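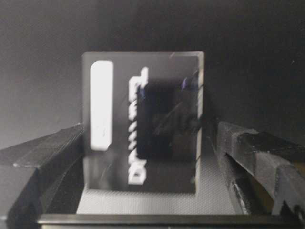

Skovix Bookend Set, Steel, Large

Product group: Library and Office
Sold by: the set of 4 pieces
Finish: black, white or light gray
Delivery: packed flat, no assembly

The Skovix bookend is made for people who have heavy books and not so much space. We developed it first for a school library in Neken, where the old bookends were sliding on the painted shelves each time a pupil took out an atlas. The base plate of the Skovix goes under the first books in the row, so the weight of the books is holding the bookend in its place. The more books you put, the more firmly it stands.

Height of the upright plate is 166 mm. This is enough for most paperbacks and for normal hardcover novels. For art books and ring binders we recommend the Astari model, which is higher and has a wider base.

Material and surface

The plate is steel, 3 mm thick, bent in one piece. There is no welding in the corner. All edges are rounded and then powder coated, so they do not cut into the covers and do not leave dark marks on the pages. Under the base there is a thin sheet of cork. It protects wooden shelves from scratches. On glass shelves please wipe the glass dry before you place the bookend, otherwise the cork can stick a little in the first days.

How to place it

Put the base plate on the shelf with the long side pointing to the books. Lift the first three or four books and slide the base under them. Push the row together with your hand, without force. If the row is longer than one meter, we advise to use one more bookend in the middle, especially when the books are of different sizes.

Please do not hang the bookend on a wall and do not use it as a support for a shelf. It was not tested for this.

Cleaning

A soft cloth and warm water are sufficient. Do not use scouring powder or solvent, the coating will become dull. Small scratches can be covered with the touch-up pen, which you can order separately in all three colors.

Order and delivery

Orders are sent within 9 working days. In November the delivery can take longer, as many schools order in this month. Libraries which need more than ten sets can ask for a separate price. We will also send one sample piece, and you may keep it.

Damaged pieces are replaced free of charge when you write to us within one month from delivery. Please keep the carton until you have checked the corners of every piece.

Related products
Astari bookend, high
Yatsenko magazine holder
Cork sheet, self-adhesive, for repair
Touch-up pen

Questions about sizes and school orders: Ieuan Gwilliam, customer desk, mornings from 9 to noon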